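I've had the Sistell hand-held pair on loan for a good part of July and I keep getting asked what I think of it, mostly by people who then wander off halfway through my answer, so I'm putting the whole answer here where you can skim it at your own pace with a cup of tea.

First, what you get. The Sistell kit is two grippers you hold in your hands, one left and one right, each with a pair of fingers worked by your own squeeze and a triangular plate of dots on top for the tracking. Both are wired, and we'll get to that. There's a case with cut foam, a calibration card, a little bag of spare screws and a printed booklet of 40 pages, of which I'd say the first half is lovely and the second half was written by somebody in a hurry to get home. The price I was quoted was £1169 for the pair, software included. Not pocket money, but I've seen the alternatives and winced harder.

Setting up took me most of an afternoon the first time, and I'm told that's slow. Part of it was me (I put the left plate on back to front and spent a good while blaming the software) and part of it was the booklet, which tells you to run the calibration before it has told you how to open the calibration window. I wrote to the support address in a bit of a huff and had a reply before supper from Fulgencio Pacheco, who was kindness itself and sent me a corrected page with arrows drawn on it. If you buy the kit, ask for that page! It really ought to be in the box by now.

For the trial proper I wanted a job that was fiddly without being cruel. I'd already done the usual cups and blocks, and any gripper worth carrying can manage a cup. So I settled on rubber stamping: get the stamp onto the ink, bring it over to the paper, press it down squarely and lift it off again without dragging. It's the sort of thing a child does happily at a kitchen table, and it asks for more than you'd think once your fingertips are several inches further away than they used to be. 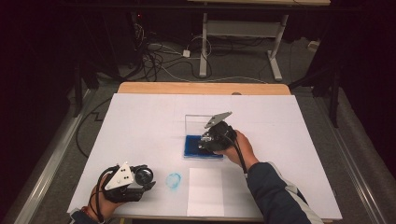 *Stamping trials: right-hand gripper down at the ink, left-hand one standing by.*

The good news is that the grip itself is a pleasure. There's very little slack between your hand and the tips, and within a few minutes I'd stopped thinking about squeezing and started thinking about the stamp, and I can't give a hand-held tool much higher praise than that. I used a Gallardo pair a couple of winters ago (they were doing demonstrations over at Wellarthorpe and I stayed far too long and had to be politely moved along) and those had a spongy quality to them, as if you were picking things up through a cushion. The Sistell has none of that. You feel the moment of contact quite plainly, and you feel it when something begins to slip as well.

Slipping does happen, mind you. Round things want to turn in the fingers, and a stamp that has turned prints a design that has turned, so if you care which way up your pattern lands you'll be using the other hand to nudge it straight. My early goes were all over the place. Some were pale, some were smeary, and one went down at such a tilt that only half of it took. After a while I found that holding the stamp lower down helped a great deal, and so did pressing from the shoulder and leaving the wrist out of it. I'm not sure that's in the booklet anywhere, but it should be.

Weight next. Each one is lighter than I'd feared, though light is a relative thing when your arms are held out in front of you over a table. I could work quite happily for twenty minutes or so, and then my forearms would begin to complain and I'd go and find a biscuit. The balance is slightly towards the front. On the right hand I stopped noticing, on the left (my weaker side, always has been) I never quite did.

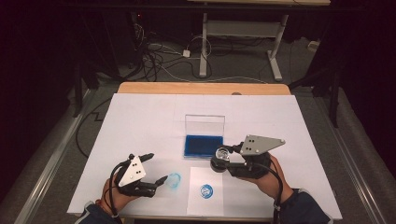
And then there are the cables. I do wish they were a bit longer, or a bit softer, or simply weren't there. They loop down past your hands, and if you reach right across yourself you can feel them tug, only gently, but it's enough to put you off when you're trying to set something down square. A strap at the wrist would sort most of it out. I improvised with a strip of the fabric tape I use for tying up tomatoes, and it did very nicely, but at this price I'd like the maker to have thought of it before me.

The software I'm less fond of, though I'll be fair to it. It recorded 322 runs over the loan and lost 2, both on the same evening, and both times it told me so straight away and let me do them over. So it's dependable. It's also rather plain and rather stubborn – it wants every run named before you begin, it won't remember the last name you typed, and the replay window opens at the size of a playing card every single time. You can put up with all of it. You'll grumble, though.

One thing I liked very much is that the fingertips come off with a single screw and the spares cost next to nothing. Ink gets everywhere in a job like mine, and being able to take the tips off and give them a proper wipe at the sink made me much less precious about the whole business. The Skallby set that I borrowed before this one had its tips glued in place, and I spent that entire loan terrified of getting marks on them.

Would I buy it? I think so, yes, if I had the steady use for it, and especially if I could talk them into longer cables. For somebody who only wants to have a go now and again it's a lot of money to keep in a foam-lined case. The loan scheme is the better way in, and you pay only for the postage, both directions. Mine goes back at the end of the month. Before then I want to try it on threading a shoelace, and if that goes well (or badly, I suppose) I'll add a few lines underneath.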